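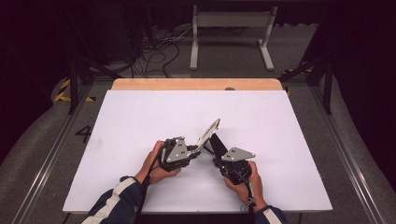

White board on the light wood tabletop.

Forum > Finishing > Clear coats
Keeping a pale top pale

tarn_level
Looking for a clear finish schedule for a light-colored wood tabletop. Requirement is minimum color shift. It gets daylight from one side for most of the day. Species unknown, the seller's listing only said "light wood." I have a partial can of Dalitz oil-based satin and would prefer to use it up, but my test piece went noticeably amber as soon as the first coat was on. Is that as far as it goes, or does it continue?

kerfwidth
It continues. Oil-based varnish starts amber and keeps darkening as the resin ages, and it will do that in a closed cabinet. Use a water-based acrylic or an acrylic/urethane blend. Save the Dalitz for something darker.

mudroom_bench
Agree on the can, but be careful what you expect from water-based. The film stays clear. The wood under it doesn't stay the same color. Maple and pine go yellow in daylight with nothing on them at all. I kept offcuts in a window for nine months, half of each covered with foil. The bare maple moved nearly as much as the maple under acrylic.

kerfwidth
Different acrylics behave differently. Some have UV absorbers in them and slow it down.

mudroom_bench
Slow it down, yes. The absorbers get used up, and a thin interior film doesn't hold much of them to begin with. I would not pay extra for it on a table.

tarn_level
Is there any point in a white-tinted first coat? Esfahani in Jasville sells a whitening oil and the sample chip looks close to raw wood.

orbital_dan_2
Yes, it works. A small amount of white pigment offsets the yellow. Two limits:
It collects in open grain and in sanding scratches. If you stopped at 100 grit every scratch will show up white.
Any oil under a water-based topcoat has to cure fully first. Dry to the touch is too early. Check the label on both cans.

kerfwidth
I'd leave the oil out. You can tint the water-based product directly with a compatible white colorant. Same correction, one chemistry, no adhesion question. Keep the dose low or it looks like thin paint.

orbital_dan_2
Tinted film and pigment in the wood don't look the same. In the film it's a haze on top of the grain, and when the top wears through you get a darker patch where the tint is missing. On a surface that gets leaned on I want the white in the wood.

kerfwidth
Only if you tint the last coats. Put it in the first one and leave the rest clear. Nothing wears down that far in normal use, and if it does you're refinishing anyway.

orbital_dan_2
Fair on the wear. I still don't like how it looks.

slowcure
What humidity are you working in? My shop sits at 38 percent in February and water-based skins over before it levels. I had to add retarder and work in smaller sections. In summer the same product gives me no trouble.

tarn_level
Haven't measured it. Room is heated and it feels dry. I'll put a gauge in there before I open anything.

slowcure
Do that. Also raise the grain with a damp rag, let it dry, and knock it back by hand before the first coat. Use a synthetic pad between coats. Steel wool leaves fragments and they rust under water-based.

plainsawn
Has anyone used the Pevgate two-part on maple? The brochure calls it non-yellowing.

mudroom_bench
I have. Hard film, good water resistance, little color of its own. Pot life is short and leftover mixed product is waste. "Non-yellowing" refers to the coating, so see my first post about the wood.

plainsawn
Understood. Probably more than a table needs.

tarn_level
Plan so far: scrap boards with clear water-based, white in the first coat only, and whitening oil with clear over it. Half of each covered with foil, same window. The Dalitz is going on the shelving in the garage.

kerfwidth
Leave one board bare as well. Write the schedule on the back of each one before you start. Pencil, marker can bleed.

orbital_dan_2
And stop all of them at the same grit or the comparison isn't worth much.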